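第四章 手把手带机械臂装CPU（拖动示教与遥控示教）

写这一章的时候我刚录完Fatmont工位的第247条示范，手腕还酸着，所以语气可能比前三章随便一点，大家见谅。前三章讲的是接线、标定和急停，没看完的请先回去看，急停那一节尤其别跳。

本章只讲一件事：怎么把“拿起处理器，放进插座”这个动作教给机械臂。我平时两种办法混着用，大动作用手拖，最后那一小段用遥控手柄。你要是只想学一种，就学遥控，慢是慢，但针脚少遭殃。

4.1 开始之前

1. 机箱侧放，主板朝上，电源线拔掉。是拔掉，光按开关不算！
2. 戴好防静电腕带，夹子夹在机箱的裸露金属上。腕带线要从你身体外侧绕，别搭在机械臂的活动范围里，我被它拽过一次，示范全废。
3. 把插座的压杆抬起来，金属框掀开到底。这一步我们不教给机械臂，人来做就好。
4. 把机箱里松散的线往边上理一理，用扎带固定。线的位置每次都变没关系，但别让它垂到插座上方。
5. 在控制软件Illera里新建任务，名字随便起，但请带上主板型号。我以前全叫“测试”，后来找数据找到想哭。

注意：练习请用报废的主板和处理器。新手头几十条示范基本都会磕碰，拿好板子来练真的不划算。

4.2 拖动示教：从料盘到插座上方

1. 在Illera里点“自由拖动”，等状态灯变成绿色再伸手。
2. 一只手握住腕部，另一只手托着小臂。别去抓夹爪的连杆，那里夹手，而且你一用力，手指的开度就变了。
3. 把夹爪带到料盘上方，让两根手指对准处理器的两条侧边，按脚踏闭合。夹持力设成2就够，再大我就不敢了。
4. 慢慢抬起来，往机箱方向走。路线绕开内存插槽那一侧，走高一点，多花一两秒没什么。
5. 到插座上方停住，松手，等软件响一声，这段就记下来了。

小提示：停的位置不用每次一样，不一样反而好。我会故意偏左一点、偏右一点、偏高一点，模型见得多了，后面碰到偏差才知道怎么往回找。同事Emiko Oda刚开始录的时候追求每条都一模一样，漂亮得像复制粘贴，结果料盘一挪，机械臂就不会了。

4.3 遥控示教：最后一小段

拖动的时候人手会抖，离针脚近了就危险，所以从这里开始换Manninen手柄。

1. 把灵敏度拨到最低一档，腕部相机的画面切到全屏。
2. 先管角度，再管高度。处理器夹起来常常是斜的，先转腕把它调到和插座平行，调平之前一点都别往下走。
3. 对照处理器上的三角标记和插座上的标记，确认方向。看不清就退回去，重新靠近。
4. 一小格一小格往下放，每放一格停一下，看看四边的间隙。
5. 接触以后不要再往下压！处理器靠自重落座，机械臂只负责送到位。
6. 张开手指，先竖直抬起，离开金属框以后再横移。
7. 按“保存”。磕到过针脚的那条请标“失败”，别删，训练的时候有用处。

警告：任何时候都不要用夹爪把处理器在插座里推来推去找位置。针脚歪一根，这块板就只能当练习板了。

4.4 录多少才够

看任务。装CPU这一项，我的经验是先录56条，训一版跑跑看，再针对它老出错的地方补。现在Vekmont那边的总库里有1,241条，可里面有不少是早期录的，光线暗，动作也急，我训练时会筛掉一部分。别迷信数量，五十来条认真录的，我用着比一大堆赶出来的顺手。

录的时候还有几个小习惯，写给你参考：

- 每录大约半小时歇一会儿，人一累，下降那段就会变快，自己还察觉不到。
- 擦一擦处理器的金属盖，但不用每次擦得锃亮。有点印子的也录几条，实际用的时候总会碰到。
- 台灯别正对着机箱照，金属反光一强，腕部画面容易过曝。
- 换人操作时在备注里写名字。Elba Painemal习惯从右边进，我习惯从左边进，混在一起没问题，但查错的时候得知道是谁录的。

4.5 回放检查

1. 选中刚录的一条，先用半速回放，料盘和插座都空着。
2. 手放在急停上，眼睛看夹爪和内存插槽之间的距离。
3. 没有问题再放上练习用的处理器，仍然用半速。
4. 全速回放我一般留到十一月那版固件之后再做，旧固件在减速段会顿一下，顿的那一下正好在插座上方，看得人心惊肉跳。

如果回放时位置整体偏了，多半是机箱被碰动过，回第二章重新标定就行，示范不用重录。要是只有最后一小段偏，先检查手指垫片有没有松，再去怀疑别的。垫片的更换方法在附录里，两颗小螺丝的事，记得换完再标定一次手指零位。

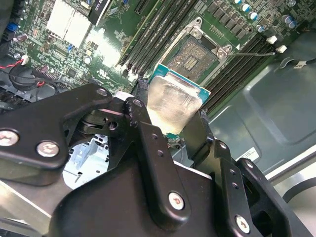 换过垫片以后，旧示范还能接着用，不过我会再补录几条新的掺进去，数据备注里写上“新垫片”三个字。

相关内容
第二章 相机与工作台标定
第三章 急停与安全区设置
第五章 示范数据的筛选与标注
附录 手指垫片更换
Manninen手柄按键对照表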